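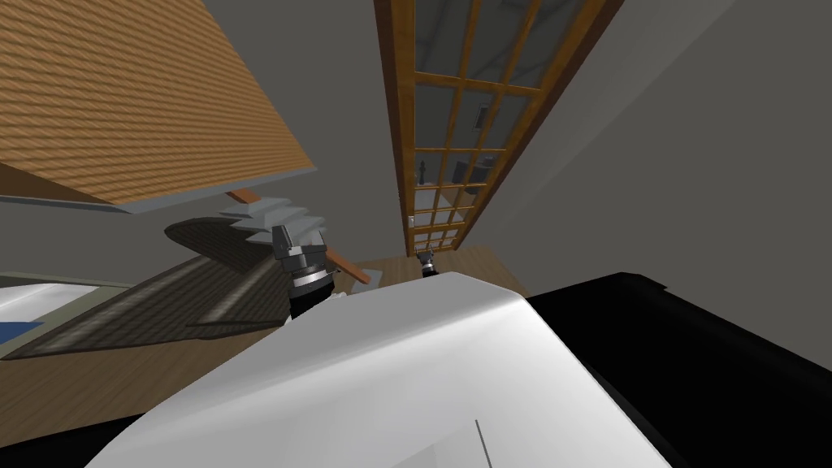
Light grey stepped structure, resembling stairs, and a slim orange-brown handrail.

Brano stair tread mats, set of 13? No, they come in packs of 3, and you buy as many packs as your stairs need. I mention it first because the listing on the Cidetti site is easy to misread, and I nearly ordered one pack for a full flight.

We bought ours in September for the main stairs. The treads were slippery in socks and loud under boots, and I didn't want to pay for a fitted runner. The quote for a runner was a good deal more than the mats, and it meant having someone in for a day to staple it down.

Each mat is 63 cm wide and 19 cm deep, with a short wool-blend pile and a rubberized backing. Colours are charcoal, oat and a dark green. I chose charcoal, which hides dirt well and shows dog hair badly. The edges are bound, and the binding matches the pile closely enough.

Installation took an evening. The mats ship with peel-and-stick strips that go on the underside, two to a mat. Wipe the tread with rubbing alcohol first and let it dry. I cut a piece of cardboard to the width of the gap on each side and used it as a spacer, which was quicker than measuring every step. The instruction sheet tells you to start at the bottom. I started at the top and ended up kneeling on mats that hadn't set, so follow the sheet.

Grip is very good. I can come down in socks carrying a laundry hamper and I don't think about my feet. The dog, who used to take the last few steps in a slide, now walks down. Noise is better too, though not as much as I had hoped. You still hear heels through the wall in the den.

Two mats lifted at the front corner over the winter, both near the bottom where wet boots go. I replaced the strips with Zavala double-sided carpet tape and they have stayed put. One mat had a loose thread at the binding when it arrived. Cidetti sent a replacement without asking for the old one back.

For vacuuming, use a brush head on low. A full-power head will pull at the corners. Salt stains came out with warm water and a bit of dish soap.

I also looked at the Fokavus mats, which are cheaper and thinner. A neighbour has them. They feel fine underfoot but the pile has flattened in the middle of each step.

If your stairs have a rounded nosing, note that these sit flat and stop short of the edge. They won't wrap over it. Winders are also a problem, as there is no wedge shape in the range and cutting one down removes the binding.

Four stars out of five. I took one off for the adhesive strips.

Posted 2021-04-29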